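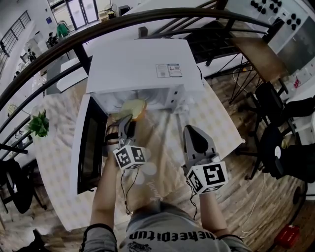

A microwave set up on the upper level at Limer House, beside the balcony railing.

Limer House Opens Shared Warming Kitchen on Upper Level

WURNBRIDGE — Limer House will open a shared warming kitchen on its upper level this October, giving tenants and visitors a place to heat and eat a simple meal without leaving the building. The kitchen will be open to everyone who holds a building pass, at no added charge.

The new area occupies 816 square feet along the balcony, within a few steps of the main stairs. It replaces a storage area that had been closed to tenants since the building was last renovated. Work was carried out by Rimkutė Interiors, which also refitted the ground floor reception desk last year.

The decision follows a survey of pass holders held in the spring. Of the 1,154 people who replied, most said that they brought food from home at least twice a week, and many asked for a microwave closer to their desks. Until now, the only one available to tenants was in the ground floor break room, where lines at noon often reached the hallway.

“People told us very plainly what they wanted,” said Ieva Adomaitis, director of Limer House. “They wanted to warm up a lunch or a roll, sit down for a quarter of an hour, and go back to work. We have tried to keep the space as plain and useful as that request.”

The furnishings have been kept light. A white microwave stands on a table covered with a light patterned cloth, with a small potted plant beside it. A wooden table with crossed metal legs has been placed against the railing, and black chairs are set nearby. The dark wooden handrail of the balcony has been kept, as has the glass double door that brings daylight into the stair area.

“We looked at closing the balcony in with a partition and decided against it,” said Tarmo Paju, who managed the project for Rimkutė Interiors. “The light comes from the door side, and a wall would have taken most of it away. The tenants who work nearest the stairs were also clear that they liked the open view.”

The project cost 1,359 euros in furniture and small equipment. This sum was met from the building’s yearly upkeep budget — no change to tenant fees is planned. Runar, the firm that cleans the shared areas of the building, will wipe down the tables and the inside of the microwave twice each working day.

Limer House asks all users to observe the following house rules:

Cover food before heating it, and wipe up spills at once.
Do not place foil, metal trays or sealed containers in the microwave.
Stay with your food while it is heating.
Take plates, cups and leftovers with you when you leave.
Keep bags and coats off the balcony handrail.

Breads, buns and pastries should be warmed for short periods only and checked often. Food with a strong smell should be heated in the ground floor break room, which will remain in use and has its own window.

The kitchen will open at 7:30 a.m. and close at 7 p.m. on working days. Groups that wish to use the tables for a shared meal may do so outside the lunch period, provided that they inform the reception desk the day before. The tables cannot be reserved between 11:30 a.m. and 2 p.m.

A second microwave and a water kettle are under review. Limer House will gather comments from pass holders through the end of the year, and written suggestions may be left at reception or sent through the tenant notice page.

About Limer House

Limer House is a shared work building in central Wurnbridge. It provides desks, small offices and meeting rooms to 165 member firms and independent workers.

Press contact

Office of the Director, Limer House, Wurnbridge. Requests for interviews and visits may be made at the reception desk during opening hours.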